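Hand-Held Gripper Recording: Questions About the Site Rules

The following answers apply to all operators and site leads recording household tasks for the Tirkberg program. They replace the January notes. Where an answer differs from a site's local instructions, the stricter rule is to be followed until the program office has ruled on the matter.

Who may operate the grippers?

Any person who has completed the introductory session and signed the operator form. Trainees may record only when a qualified operator is in the same room. Forms are kept at the Stoltthorpe office and are valid for one program year.

Is a site check required before each session?

Yes. The operator walks the working area, confirms that the route between task stations is clear, and enters the check in the site log. A check made by one operator does not cover another operator's session on the same day.

May sessions be recorded in a working kitchen?

Yes, with the written consent of the person in charge of the premises. Stoves must be off for the length of the session unless the task sheet calls for heat. Knives are stored away. Items belonging to the kitchen may stay on the counters as they normally would, provided that they do not block the task.

How long may an operator record without a break?

The limit is 20 minutes of continuous recording. The grippers load the wrist and thumb, and operators who feel numbness or pain must stop at once and inform the site lead. Time lost to a break is not held against the operator.

How many episodes are accepted from one site?

No more than 196 episodes of a single task. Further episodes of that task must come from another site. The limit does not apply to different tasks recorded in the same room.

What must be removed before recording starts?

Letters, prescriptions, family photographs, identity cards and screens showing personal information. If such an item is found in a recording afterward, the episode is withdrawn and reported to Zarmeena Yousafzai, who keeps the privacy register.

May two grippers be used over the same container?

Yes. Two-handed tasks are permitted over basins, bins and trays. One gripper should hold its item steady while the other moves. The jaws must not be closed on each other, and neither gripper is to be pressed against the wall of the container.

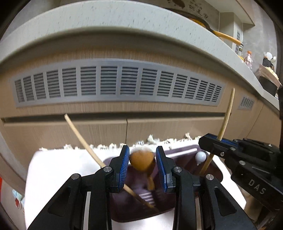

Two-handed work over a plastic basin: the gripper at right holds an upright stick.

Are long or thin objects subject to special rules?

Sticks, rods and long-handled utensils may be used if the ends are blunt. Operators should keep the upper end of a long object away from the face and from any other person in the room. Cracked or splintered wood is to be taken out of use and noted in the log.

How should the grip pads be cared for?

Pads are wiped with a damp cloth after each session and allowed to dry in the open air. Solvents are not permitted. A pad that is torn or has begun to lift must be replaced before the gripper is used again. Replacement pads are ordered through Masanobu Hosoda.

What happens if an object is dropped or the task fails?

The operator completes the episode if it is safe to do so and marks it as failed. Failed episodes are kept. They must not be deleted at the site.

Who decides on exceptions?

Requests are sent in writing to Sandra Mellor at the program office before the session takes place. Exceptions are not granted after the fact.

Last revised 2021-03-07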